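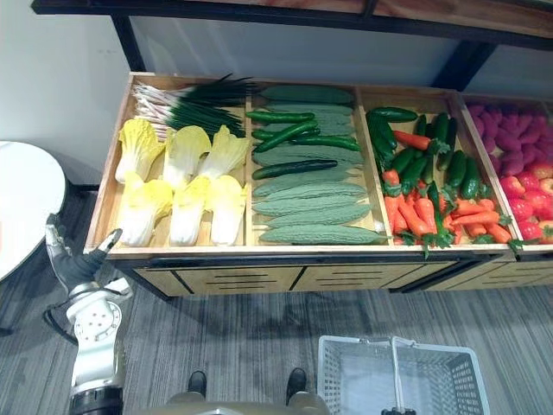

Green onions and halved napa cabbage on a produce display shelf.

Petrauskas Releases Revised Humidity Control Unit for Walk-In Produce Storage

STALTON, 16 December 2001 – Petrauskas, a manufacturer of refrigeration controls for the grocery and food service trades, has released a revised version of its Varkska humidity control unit. The new version is intended for walk-in coolers that hold leafy vegetables, brassicas and bunched onions between delivery and sale. It replaces the first Varkska, which will remain available as a service part.

The unit measures air temperature and relative humidity at two points in the cooler, calculates the moisture deficit and runs a fogging nozzle in short pulses. The first Varkska took one reading, at the return air side of the evaporator. In coolers with a long aisle or heavy stacking, that reading could differ from conditions at the far wall, and the unit would stop fogging before the air at the far end had recovered. The second sensor is supplied on a 25-foot cable and is normally mounted at the end of the room farthest from the evaporator.

Pulse length is now set by the controller. On the earlier unit it was set with a dial inside the cover and did not change once the installer had left. The revised unit shortens the pulse as the two readings approach the set point and holds off fogging entirely during defrost and for 11 minutes afterward. The hold-off period can be changed from the front panel by anyone with the service code.

"Most of the complaints we had about the first unit were about water on the floor after a defrost cycle," said Ye-seo Kong, product engineer at Petrauskas. "The fan came back on, the air was warm and wet, and the nozzle was still working from a reading taken before the defrost. We tied the nozzle to the defrost relay and most of the work after that was in the timing."

The revised unit was run in a test cooler at the company's Stalton plant beginning in February. Cartons of napa cabbage, green onions and leaf lettuce were weighed on arrival and again on removal, and the weights were compared with those of matched cartons held in an identical cooler with fogging turned off. The company logged 53 complete storage runs. Carton position was rotated between runs so that no product stayed in the direct path of the fan. A summary of the method, with the weight records for each run, is available on request from the address below.

Petby, a regional produce wholesaler, took part in a field trial and has ordered the revised unit for its main warehouse.

"Cabbage is forgiving and green onions are not," said Marama Kereama, warehouse manager at Petby. "The tops go limp first, and a buyer will turn down the whole carton for it. We wanted the far end of the cooler to hold the same conditions as the door end – that was the only thing we asked for. We also asked for a larger display, and we got that as well."

Installation

The revised Varkska uses the same mounting plate, water inlet and drain fitting as the first unit. Existing sites can be changed over without new plumbing. The defrost connection requires one additional pair of low-voltage wires to the cooler's defrost timer. Sites that use a demand defrost controller in place of a timer should contact Petrauskas before ordering, as an adapter board may be needed.

Supply water must be filtered. The unit ships with a sediment cartridge, and the front panel shows a service reminder after 500 hours of nozzle operation. Where the water is hard, a separate softening stage is recommended upstream of the cartridge. The reminder does not stop the unit from running. Nozzles are removed with a quarter turn and can be soaked in a descaling solution; they should not be cleaned with wire or a drill bit.

The Varkska is not intended for rooms holding dry bulb onions, garlic, winter squash or potatoes, all of which should be stored at lower humidity than leafy goods. Operators with a single mixed cooler should keep these items elsewhere. The manual includes a table of suggested set points by product group.

Availability

The revised unit can be ordered now through Petrauskas dealers. Shipments begin in February. A retrofit kit for owners of the first Varkska, containing the second sensor, the new control board and a replacement cover, will ship at the same time. Settings stored on the old board are not carried over and must be entered again by the installer. Price lists have been sent to dealers.

About Petrauskas

Petrauskas designs and builds temperature, defrost and humidity controls for commercial refrigeration. Its products are assembled and tested in Stalton.

Contact

Press Office, Petrauskas, Stalton
Dealers should direct technical questions to the service desk.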